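Home Recipes News Baking Snacks Contact

Big week for those of us who plan our days around the fryer! Drundach, the little doughnut counter on Kusari Street, is finally getting a second kitchen, and it opens in October. I stopped in to ask about the hours (6 in the morning, which hurts) and left with two jelly twists I had not planned on.

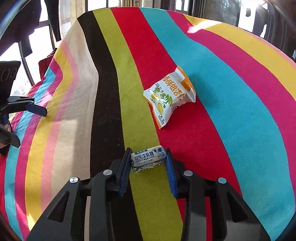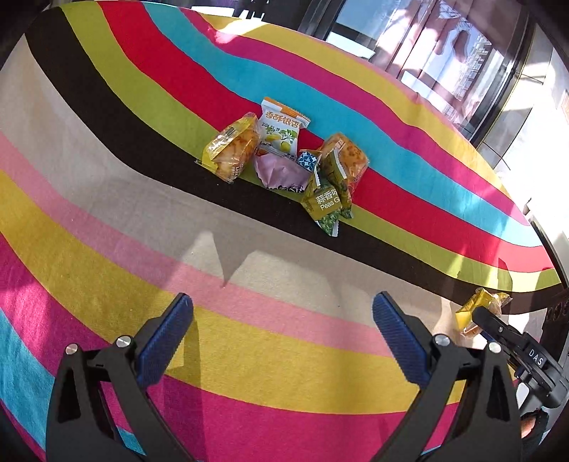 The new kitchen is going into the old Trincombe bakery, and it comes with 28 feet of counter and a fryer just for yeast dough. I'm most excited about the filled ones. The test menu has a peanut milk flavor, and if you know the candy with the blue and white twisted wrapper, you know why I asked twice – it's going to be a cream, with crushed peanuts on top. Võ, the coffee cart, will park outside for the first 27 days. Prices stay the same on the plain rings, and the filled ones go up a little. Cash or card, and they still don't take phone orders.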